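Keeping a potted plant alive over a fortnight away?
Posted by Kalar67, April 27, 2018

Hi all, I'm off in June for two weeks and the neighbours are away too. Do I leave my plants in a bowl of water, or will they rot?

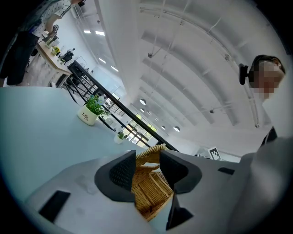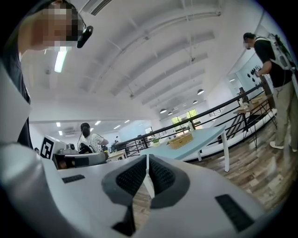

The little one with blue flowers is in the first picture, in the white "Life" pot.

Caldeira
Ooh, don't stand them in a bowl! I lost a lovely fern that way. Run a bit of cotton string from a jug of water into the soil (push it down a good inch) and try it for a few days before you go, so you know how fast it drinks. Mine did 32 days once and looked better than when I left!

wotusberg56
just water it well and move it out of the sun, its only 2 weeks

Flurau
String works for me too. Keep the jug higher than the pot, and pick off any dead flowers first.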